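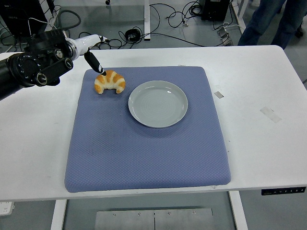

A croissant, ends down, next to its plate.

How to Revive a Day-Old Croissant

A croissant is at its best for one morning, and by the next it has the charm of a bath sponge. Most of the damage can be undone with an oven. The microwave will warm it up, if warm sponge is your thing.

Heat the oven to 325 degrees. Flick a few drops of water over the top – flick, don't pour. Set it on a bare baking sheet and give it five minutes, or eight if it came from the freezer. Then comes the hard part, which is leaving it alone for 2 minutes while the crust firms up.

Filled croissants need lower heat and more patience. Uliana Hrytsenko splits hers and toasts them cut side down in butter, as if they were short of it.

Anything 2 days old or more should become bread pudding.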